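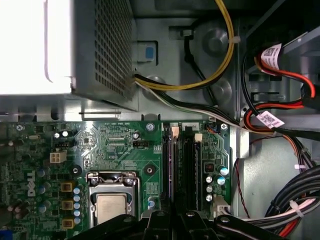
Inside the Dell desktop on the Mulcahy Workshop bench, with the power supply at upper left and the processor socket at the bottom.

FOR IMMEDIATE RELEASE
June 8, 2025

Mulcahy Workshop members put Jevix, their shared-bench robot arm, to work on old PCs

BRISDEN - I'm Raluca Matei, and I've spent most of my free evenings since May teaching a robot arm to find its way around the inside of a desktop computer (my family has been very patient!). We call the build Jevix, and today we're putting the plans and code online for anyone to use.

Jevix runs on a secondhand arm with a gripper and a small camera at the wrist. Parts came to $268, and 11 of us pitched in. Right now we're working on memory slots and cable plugs, and wires are the hard bit - they bend every which way and no two cases are laid out alike.

Come try it yourself! Our open bench night is at 54 Mular Street, doors open at 2 p.m. on Saturday, and kids are welcome with a grown-up.

Contact: Raluca Matei, Mulcahy Workshop, Brisden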